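Grasping by Demonstration – notes for session 2

These are the notes I promised, typed up from my own scribbles, so forgive the odd jump. Read them before you come into the lab and bring a copy with you if you're the sort who likes to write in margins (I am).

Where we'd got to

Last session was all about rigid things. Blocks, mugs, the Barrios calibration cubes. You close the jaws, the object stays the shape it was, and the only questions are where to grip and how hard. Lovely. If your group never finished the cube exercise, please do it first, as the file naming for the rest of the course follows on from it.

This time it's bags. I get far more excited about bags than I should! A bag has no fixed shape, it slides about, and the bit you can hold is hardly ever the bit with the weight in it. It's also see-through a lot of the time, so the camera picks up the label, the contents and the tray behind all at once, plus whatever the ceiling lights are doing on the creases.

The task

Each pair works with the two hand-held grippers, one in each hand, taking turns. Start with the bag lying in the tray. Pinch, lift it clear, hold it, put it down on the table, open the jaws, move away. One go at that is one episode. Then put the bag back in a different position and swap hands if you fancy it. Swapping is good for the data as well as for your wrists.

Your group needs 183 episodes. Yes, that's an odd number. The whole class target was set back in February and I've shared it out according to how many sessions each group has left, so yours won't match what another group was given if you've heard different.

Pinching film

Go for a fold. If you try to grab the bag across its full width the jaws meet the contents, everything bulges sideways and you've lost it. A single flat layer is nearly as bad, as it tends to creep out while you lift. What you want is a ridge of plastic standing up with nothing inside it, and the jaws closing on either side of that ridge.

Come in slowly for the last bit. I know it feels silly, but the recorder saves your speed too, and a model trained on people snatching at things will snatch at things. I had a whole folder like that from the Gadton workshop and ended up throwing away most of it.

Keep the spare gripper off the table while the other one is working, and don't let it wander in front of the bag. 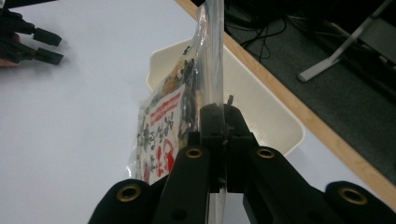
Fig. 1. Jaws closed on a vertical fold of the clear bag, tray behind.

Notice in Fig. 1 how close the grip is to the dark contents. That's about as near as I'd go. Any further over and you'd be squeezing the contents, and the force reading for that episode would tell you more about the filling than the film. The white highlights on the plastic are worth a look too – ask yourselves how a depth estimate would cope with those, as we'll be coming back to it when we get to the Zimo depth module.

Recording and saving

Use the Ganex logger, same as before. Check it says 500 in the buffer box; if it's on anything else, someone's been fiddling and you should put it back. Press start before you move and stop after you've let go. Failed grasps get kept and marked F. Please don't delete them! The class set stands at 1043 episodes as I write this and hardly any are failures, and I can't believe we're all that good.

If the bag splits, stop, save what you've got, and fetch a new one from the box by the door. Don't tape it. Tape changes how the film folds and it plays havoc with the later episodes.

For your write-up

One page is plenty. Say what you tried, which grips failed and what you think the bag was doing when they did. I'd love a sketch of the fold with the jaw positions marked, and pencil is fine. Also put down anything that annoyed you about the handles, as I'm collecting complaints for the next print of the grips.

Reading for next time is the chapter on soft objects, first half only.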